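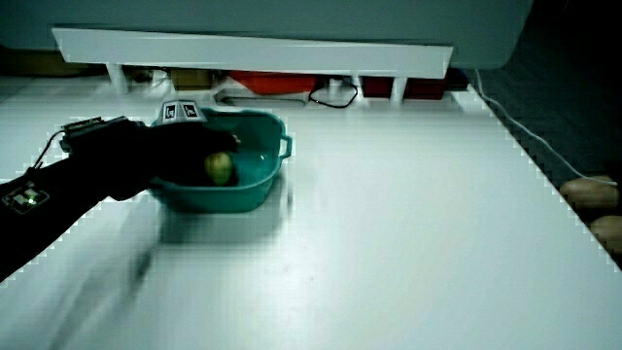

3.2 Lagerung und Geschmack

Beim Thema Lagerung muss ich ein bisschen ausholen, denn eigentlich wollte ich ja nur wissen, ob die alten Sorten aus dem Streuobstgürtel bei Soltard wirklich so viel länger halten, wie man sich dort erzählt. Wir haben also im Juli mit den Höfen gesprochen und uns 350 Früchte der Sorten Gisard und Ene gesichert (die Ene ist übrigens die deutlich säuerlichere!). Beide gelten vor Ort als Kellerobst, und beide werden gern verkostet, solange die Schale noch so gelbgrün ist wie bei dem Apfel in der Wanne (Abb. 4). Ob das klug ist, darüber streiten sich die Leute in Nedska seit Generationen, und ich hatte ehrlich gesagt auch meine Vorurteile.

300 Früchte kamen in den Erdkeller, der Rest blieb als Vergleich bei Zimmertemperatur. Verkostet haben 21 Personen, immer blind und immer vormittags, nachmittags schmeckt nach Kaffee und Kuchen ja alles sauer. Die Gisard hat mich überrascht: mehlig wurde sie erst spät, dafür dann fast über Nacht. Bei der Ene ließ die Säure langsam nach, und bei der letzten Runde am 2. April fanden nur noch zwei Leute sie zu herb. Die Einzelwerte stehen in Tabelle 2.

Abb. 4: Grüner Apfel in flacher Kunststoffwanne.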